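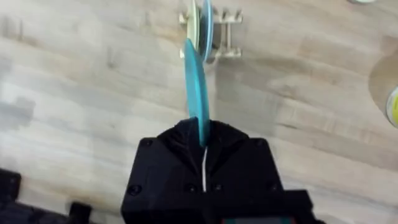
Teal disc, held on edge.

Ketham Residents' Forum > Waste and Recycling > Small plastic items in the blue bins

Posted by Ketham_Recycling_Desk, 10 January 2020
Residents are reminded that loose plastic items smaller than 2 inches across are not accepted in the blue bins. This includes lids, caps, game pieces and similar flat objects. They fall through the sorting screens at the Citach facility and are sent to landfill with the broken glass. Such items should be placed in household trash or taken to the drop-off point on Fiore Street.

Reply from northgate_tenant
The notice delivered in June stated that caps could remain on bottles. Please confirm whether that guidance still applies.

Reply from Ketham_Recycling_Desk
It does. A cap screwed onto an empty bottle is accepted. The restriction concerns loose items only.

Reply from Fiore_Block_6
I must object to the drop-off arrangement. The Fiore Street point closes before most working residents return home, and there is no parking. Asking a household to make a separate trip for a handful of lids is unreasonable. Our building has 100 units and has requested an indoor container twice without a written response.

Reply from millrace
With respect to the previous poster, the trip need not be separate. Our household keeps a jar under the sink and empties it when we are already in that part of town. The jar takes months to fill.

Reply from Fiore_Block_6
Not every household has a reason to be in that part of town. My request for an indoor container stands.

Reply from ledgerline
The Ikex contract requires the collector to supply containers to larger buildings on written application by the owner. A tenant's request would not be processed. I suggest that Block 6 approach its management office.

Reply from Ketham_Recycling_Desk
The above is correct. The application form is available at the front counter and must carry the owner's signature. Opening hours on Fiore Street are under review, and residents may submit comments in writing.

Reply from northgate_tenant
Are metal jar lids subject to the same size limit?

Reply from Ketham_Recycling_Desk
No. Metal lids of any size may go in the blue bin.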